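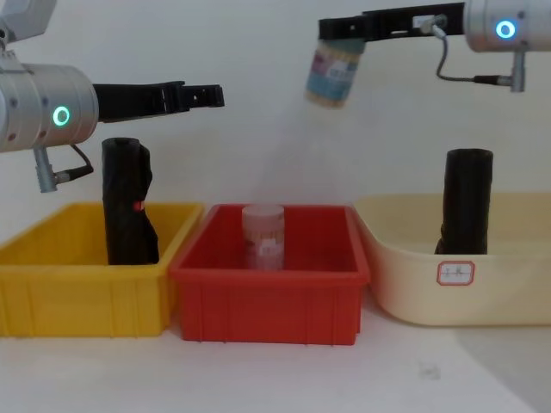

¿Van a perder su puesto las personas que clasifican los productos en Vieira?

Por ahora la empresa dice que mantiene a toda la plantilla de la sala de clasificación, pero cambia las tareas y también los turnos.

3 de enero de 2021. La empresa de preparación de pedidos Bruklow ha comunicado a sus trabajadores del almacén de Vieira que la clasificación de artículos pequeños va a pasar, de manera gradual, a puestos con dos brazos robóticos. El periodo de pruebas empezó en diciembre y dura 90 días. En este tiempo los puestos nuevos funcionan solamente en el turno de mañana, y el turno de noche sigue trabajando a mano, como antes.

El cambio toca a 10 personas. Según la hoja informativa que recibió el personal, ninguna de ellas va a repetir durante toda la jornada el movimiento de coger y soltar, que es la causa más frecuente de las quejas por dolor de muñeca y de hombro. Pasarán a preparar las cajas, a revisar los artículos que el sistema no sabe colocar y a anotar los errores en una lista común. Para esto la empresa ofrece un curso interno, dentro del horario de trabajo.

Cremilda Siqueira, encargada de la sala, explica que lo más difícil fue aprender a esperar. «Yo veía un artículo mal puesto y quería meter la mano enseguida. Ahora tengo que parar el puesto primero, y después corregir», cuenta. También reconoce que al principio el ritmo le parecía lento y que algunas compañeras tenían miedo de preguntar por su contrato.

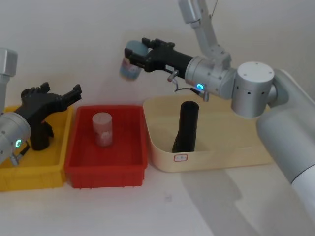 La formación de los operarios se hace con pocos artículos y con mucha repetición. Jailson Honorato, técnico de la empresa Clumow, que instala los puestos, prefiere comenzar con ejercicios cortos y pasar más tarde a los pedidos completos. En los ejercicios se usan recipientes abiertos de colores distintos, amarillo, rojo y crema, puestos en línea sobre la mesa, y los operarios aprenden a nombrarlos por su color cuando avisan de un fallo. Honorato insiste en que todos usen las mismas palabras, porque en el turno de mañana trabajan personas de varios países.

La hoja informativa da también una cifra de producción: en diciembre pasaron por los puestos nuevos 1711 artículos, y 599 de ellos necesitaron una revisión humana. La representación del personal pide que este trabajo de revisión aparezca con su nombre en la categoría profesional y que se pague como tal. Bruklow contesta que va a estudiar la petición al terminar las pruebas.

El almacén de Merkum, de la misma empresa, no tiene todavía fecha para el cambio.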